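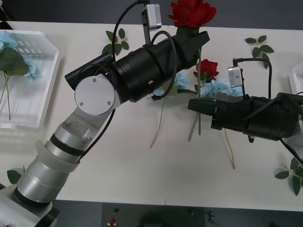

Open Day Walk-Through: Flower Sorting Cell, Two Arms

Search this site Search Enter keywords Go

Site: Jurnbridge, demonstration hall
Host: Nivard
Checked by: Hedvika Skála
Second reader: Anežka Bednárik
Month: July

Marks used: OK / NOT OK / OPEN. Open means I was told something and could not check it myself.

1. Stop button can be reached from where the operator stands
OK. Red push button on the dark panel at the edge of the table, with a small black knob above it. I asked for it to be pressed during a run and it was. Both arms stopped.

2. Stop button can be reached from the visitor side
NOT OK. A visitor would have to walk the length of the table. I was told visitors "won't need it." Fit a second one.

3. Barrier between public and table
NOT OK. Tape on the floor at 80 cm. I could lean over it and touch a rose. A child will do the same in the first five minutes. Put up a rail.

4. Reach of arms stays inside the barrier
OPEN. The host gave 115 cm from the base as the farthest either arm will go in this program. Nothing in writing. Send the settings sheet before doors open.

5. Arms kept from hitting each other
OPEN. Both grippers work over the same middle part of the table, among the same stems. The presenter says the software keeps them apart. It did, for the 21 picks I watched. I would like to know what it does on a bad day.

6. Cables tied back
NOT OK. The cable from each gripper camera hangs in a loop beside the gripper body. Clip them, left arm first.

7. Camera brackets tight
OK. Tried both by hand with the power off.

8. Joint covers in place
OK at the left elbow: cap on, three small screws present. Right arm also checked with power off, no covers missing.

9. Table top level across the seam
OK. Ran a ruler over it.

10. Loose items on the table
OPEN. Loose flowers are the whole point of the demo, so I can't fail it for that. But stems and leaf sprigs do end up near the edge. Sweep the floor between runs — artificial leaves are slippery on a hard floor.

11. Noise at the tape
OK. 66 dB on my meter. You can talk over it.

12. What the public is told
NOT OK. The handout says the cell "handles delicate flowers." These are artificial. An artificial rose that gets squeezed goes back in the tray, and a real one goes in the trash. Georgiou wrote the text and should change it, or the presenter should say it out loud at the start of every run.

13. Presenter stays at the panel for the full run
NOT OK. Walked off twice to answer questions. Two people per session, please.

Result: not cleared for visitors until 2, 3, 6, 12 and 13 are fixed. Items 4 and 5 need paper.

Comment, A. Bednárik: Agree on all but 11, where I would take a second reading with the hall full. We had the same tape at Mendelden and it was peeling by noon.

Reply, H. Skála: Fine, second reading added. Still want the rail.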